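We use cookies to remember your preferences and to count our readers. By continuing to browse you accept this. Accept | Settings

The Hurdy-Gurdy from Dzene

The summer our band finally decided to make a record, we had five songs, a van with a door that opened only from the inside, and a hurdy-gurdy that none of us could play. Our singer had bought it from a widow in Dzene who swore it had been built in 1668, and though the man at the music shop in Leltville laughed so hard he had to sit down, our singer never stopped believing her, and after a while I suppose I didn't either.

We were a loud band, I should say. We had two guitars and a drummer who broke sticks the way other people break crackers, and our songs were all about storms and drowned bells and the old fortress up at Stindach. Into the middle of this came a wooden box with a crank on it that sounded – on a good day – like a bee trapped in a church organ. My mother, who let us practice in her barn, asked very kindly whether it was supposed to do that.
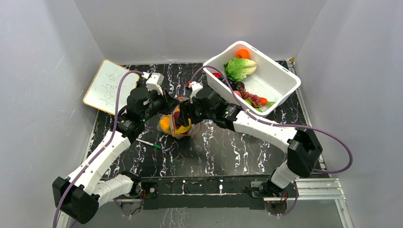

Two arms above a black marble-patterned tabletop.

I took the thing home in August because everyone else had a summer job and I had only a bad knee. Every evening after supper I sat on the back steps and turned the crank, and the neighbor's dog would get up with great dignity and go around to the other side of the house. I learned to put a bit of cotton on the strings, the way the widow had shown us, and to turn slowly, and to wait. By the end of the month I had seven notes I could count on, and with those I made a tune, and the tune was the one my grandfather used to hum when he was looking for his glasses.

I played it for the others in the barn without saying where it came from. The drummer put his sticks down on the hay. Our singer shut his eyes and started to sing under it, very low, with no words yet, and then one guitar came in and the other one after it, and we kept going around and around until it was too dark to see the strings and my mother came out to ask if we'd eaten.

We played that song first in the hall at Brerkent, to almost 300 people, most of whom had come for the band after us. The crank squeaked all the way through. Near the back an old woman in a green coat was humming along, and she had the tune exactly right, even the turn at the end that I had never played the same way twice. I went to find her when we'd packed up, but the hall was stacking its chairs by then, and there was only the drummer, eating somebody's sandwich and asking me what we were going to call it.

Share this story | 2 comments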